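Sorting the wash, one wrist at a time

The laundry at Brirkcombe handles linen for hospitals and motels across the region, and most of the hard work in it is still done by hand. Washers and ironers have been automated for decades. Picking a single item out of a tangled pile has not, and that is the problem Laiba Zaidi has spent the past three years on.

Zaidi leads a small robotics group at Tesmont, an engineering firm with a long history in materials handling. Her team's method, called Janjua, drops the overhead cameras that most fabric-handling systems rely on. The robot works from a small camera at the wrist, looking out past its own fingers.

"From above, two cloths lying together look like one lump," Zaidi says. "Up close you get the edge of one against the colour of the other, and you get it at the moment you need to decide."

The decision is whether to close the gripper, shift sideways or back off. To train it, people guided the arm by hand through 2,339 grasps on mixed fabrics, and the software learned to match what the camera saw to what the person did next. Attempts that went wrong were kept in the set - something Aqeel Jadoon, who wrote most of the training code, had to argue for.

"If you throw out the bad ones, it never learns to let go," he says.

In December the group ran 243 trials on items it had not trained on. More than half ended with a single item separated at the first attempt. The main source of failure was overlap, where a narrow piece lies across a wider one and both sit within reach of the fingers.

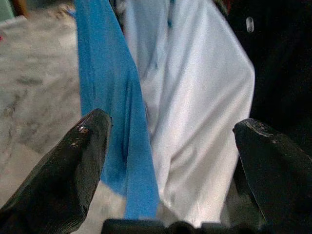 Blue and white fabric between the open fingers of the gripper, seen from the wrist camera.

Colour helps in a case like that. White on white is much harder, and hospital linen is mostly white. Zeeshan Khokhar, the group's hardware engineer, is testing a fingertip pad that senses slip, though he says it adds cost and wears quickly.

Speed is the other issue. The arm takes six seconds to settle on a grasp, and an experienced sorter is well ahead of that. Asif Chaudhry, who manages the Brirkcombe floor, has agreed to a trial on coloured towels only, starting with one sorting table on the afternoon shift.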